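I've been buying produce by the case from Lashari for two years now. A few notes for anyone thinking of doing the same.

Prices are posted at night and change by morning. If you see citrus you like, order it then. I paid too much for limes all of November by waiting.

The minimum order is 200 dollars. Split it with a neighbor if you can. Delivery is free over 500, but I have only hit that once - a wedding.

Lemons keep for weeks in the fridge in a closed bag. Left out, they go hard much sooner. I leave out what I'll use in a few days and bag the rest.
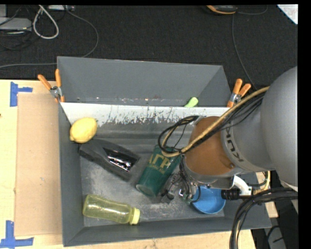

Noreen Lynch replied that she freezes the juice in ice cube trays and zests the peels first, so a whole case never goes bad on her. I tried it last night. Zesting takes a while but the cubes are handy.

Limes don't last as long for me, bag or no bag. I juice those right away.

Someone asked about Brostano. Their onions are fine. I stopped ordering greens from them after two bad boxes in a row.

Next order goes in tomorrow. Mostly potatoes.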